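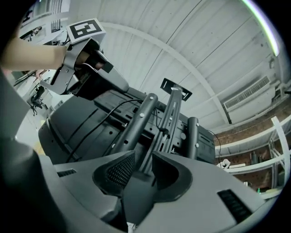

Can the Garar door unit be fitted in a rented apartment?

It can be fitted in any apartment where the landlord has agreed in writing to a change to the entry door. In most accessible and senior housing the request goes to the property manager as a modification request. Allow time for a reply before ordering.

Garar 2 Low-Force Door Unit
Part number 1486
Made by Sovden

The Garar 2 opens and closes a hinged interior or apartment entry door for residents who use a wheelchair, walker or cane, or who have limited grip. It mounts on the hinge side and works with the existing lockset. The door can still be opened by hand at any time, including during a power outage.

Controls

Each unit ships with 2 wall buttons and 1 hand remote. The hold-open time is set at the factory to 7 seconds. It can be changed at the control board by the installer. Residents who need longer should ask for this at the time of fitting.

Mounting

The unit fastens to the wall framing above the door through a slotted steel plate. Slots allow the plate to be shifted sideways after the first screws are in, so that it can be lined up with studs that are off center. The perforated metal bracket at left in the picture has the same kind of elongated slots, in rows, together with two round holes. On the Garar plate the round holes are for the final fixing screws and should be filled last.

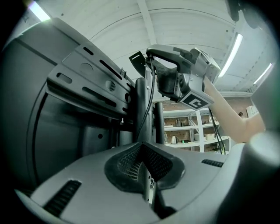
Door weight decides which closing spring is supplied. The Ho spring is for hollow-core doors and the Pulla spring is for solid-core and fire-rated doors. Springs are not interchangeable after fitting. Vents on the cover must stay clear, whichever spring is used; a narrow ribbed slot like the long black one beside the mesh pad fills with lint quickly and should be brushed out every 6 months. Do not paint over the cover.

Supplied with the unit

Drive unit and cover
Slotted wall plate
Door arm
Wall buttons and hand remote
Installer sheet and resident card (large print)

Not supplied: wall screws for masonry, electrical outlet, replacement lockset.

Orders from housing providers should state the building address, door width and door type for each unit.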